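Chapter 4
Party Systems and Coalition Formation

4.1 The effective threshold

An electoral threshold is the share of the vote a party must win before it is given seats. In Omavel the legal threshold is 3 per cent, applied nationally to a chamber of 299 members.
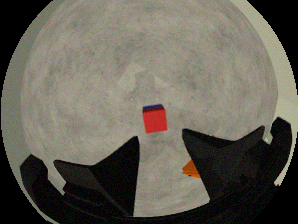 4.2 Factions within parties

A faction is an organised group which seeks control of its party's programme or candidate lists. The Burix model treats each faction as a separate actor with its own ranking of policies. A faction leaves when the expected gain from standing alone is greater than its share of office. 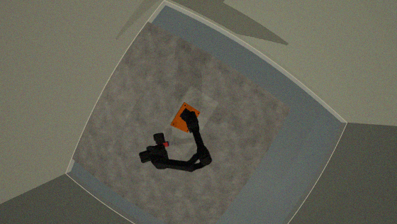
Figure 4.2 Black robotic arm and orange plate, seen from above

Section 4.3 applies the model to the Esquivel assembly, where over 70 members changed group in a single term.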